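Skollolness 招聘驻店文案兼邮件回复编辑(全职,一名)

发布日期:2026-03-06
工作地点:Ballport 旧港区,Moreira 楼二层(电梯在修,从一月修到现在)
汇报对象:Rodrigo Prata

先说我们是做什么的。Skollolness 是一家卖二手书和旧地图的店,楼下是门面,楼上是编目室、打包间,以及一间名义上的会议室,目前住着一套没人肯买的水产养殖百科全书。门面的生意靠天气,下雨人就多,多半是来躲雨的。真正养活我们的是网店和每月一期的书目通讯,订户九百出头,其中相当一部分会回信,而且回得很长。

这个岗位的前任写了六年,文笔极好,后来去乡下养蜂了。她走之前留下一份交接文档,第一行写着“不要跟收藏航海图的人争论经度”。我们希望你也能在上岗第一周读完这份文档,后面还有很多类似的内容,大部分是用代价换来的。

你每天要做的事情:

给新上架的书写简介。一本书一百字上下,说清楚版本、品相、缺页和污渍,再说一句让人想买的话。“品相完美”这四个字在本店禁用,因为上一次用它的时候,客人在第三章里找到了一片火腿。请老老实实写“书口有黄斑”“扉页有前主人题字,内容略显激动”。

编每月的书目通讯。开头那篇短文归你写,题目自定,Rodrigo 会改,改完你会不高兴,然后你们俩会在楼梯上谈一谈,最后通常用的是第二稿。通讯必须在每月的最后一个工作日之前发出去,迄今为止做到过几次。

回客人的邮件。这项工作占掉的时间比你想象的多。有人问某本书有没有,有人问某本书为什么没有,有人只是想告诉我们他祖父也有一本,还附上祖父的生平。三种都要回,第三种要回得尤其好,那些人往往会在半年后把祖父的整个书房卖给我们。
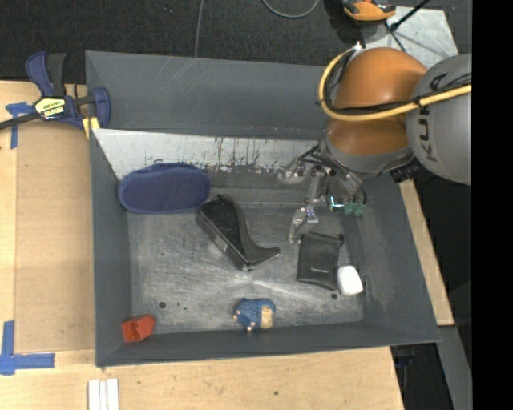 偶尔跟着去收书。一年里大概有那么几次,要到别人家的阁楼或地下室里待上大半天,弯着腰,听主人讲每一箱的来历。你不用搬重物,合同里写明了,但你会发现当所有人都在搬的时候,站着记笔记需要相当的心理素质。

我们希望你:

中文写得干净。能把长句子拆短,也知道什么时候不该拆。请不要在求职信里用“赋能”,也不要说自己“对文字有极致的追求”。我们对文字的追求是客人看得懂,并且不来退货。

能读一点葡萄牙文或英文,至少能看懂版权页。店里的旧地图图例什么语言都有,遇到看不懂的,可以问 Rodrigo,他会很自信地给你一个答案,然后请你再去查一遍词典。

认得出初版和重印的区别,或者愿意学。学这件事没有教材,只有一个柜子,里面是历年来我们买错的书。新人头两周要把这个柜子看完。这是本店唯一的正规培训,我们认为效果不错,虽然柜子每年都在变满。

能忍受灰尘。这条不是修辞,对灰尘或霉菌过敏的朋友请慎重考虑,我们以前录用过一位,他很喜欢这份工作,他的鼻子不喜欢。

有没有相关学历我们不太在意。店里目前有学林业的,有学会计中途改主意的,也有一位始终没有讲清楚自己学的是什么。

我们能给的:

月薪按本地书业的中上水平,具体数字面谈时第一件事就说,不会拖到第三轮才告诉你。没有第三轮,一共只谈两次,一次在店里,一次去街角喝咖啡,咖啡我们付。

五险齐全,年假按法定再加圣诞到新年之间的几天,那几天店本来也不开门,但我们仍然把它写进福利里,因为别家都这么写。

员工买书按进价。请注意,这一条看上去很美,实际上会让你的工资以书的形式原路返回。前任养蜂的那位,搬家时用了一辆货车,蜂箱只占了一个角。

一张靠窗的桌子。窗外是 Femach 面包房的后门,早上味道很好,中午他们的送货员会在那里吵架,内容重复,听久了也就习惯了。冬天暖气足,夏天请自备风扇。

工作时间是上午十点到下午六点半,中间吃饭一小时。收书那几天会早出门,之后调休,调休是真的可以休,请假不用编理由,牙疼就是牙疼,不想来也可以说不想来,一个月说一次的话大家都能理解。

怎么申请:

请寄来以下材料,纸质或电子都行,电子的请合成一个文件,不要发十一个附件再补发一个“最终版”。

一份简历,一页为宜。照片不用放,我们招的是写字的。

一段书籍简介。从你自己书架上挑一本你不太喜欢的书,写一百字,让我们想买它,同时不许撒谎。这是整份申请里我们看得最仔细的部分,简历反倒常常是喝茶时扫一眼。

一封回信。假设一位老订户来信,说通讯里把他家乡的河名写错了,信长四页,语气越写越重,末尾又祝我们身体健康。请替我们回他。河名确实写错了。

申请寄到 Ballport 旧港区 Moreira 楼二层 Skollolness,信封上注明“应聘文案”,或者直接送到楼下柜台。送到柜台的话,店员多半会留你看会儿书,这不算面试,但他会记得你有没有把书放回原位。

收到申请我们都会回,不录用也会回,可能慢一点。岗位招到人为止,招到之后这则启事会从网站上撤下来,如果忘了撤,请写信提醒我们,这封信也会由新来的同事回复。

关于是否可以远程办公:不可以,书在这里。

关于能不能带狗:楼下那只猫不同意,已经问过了。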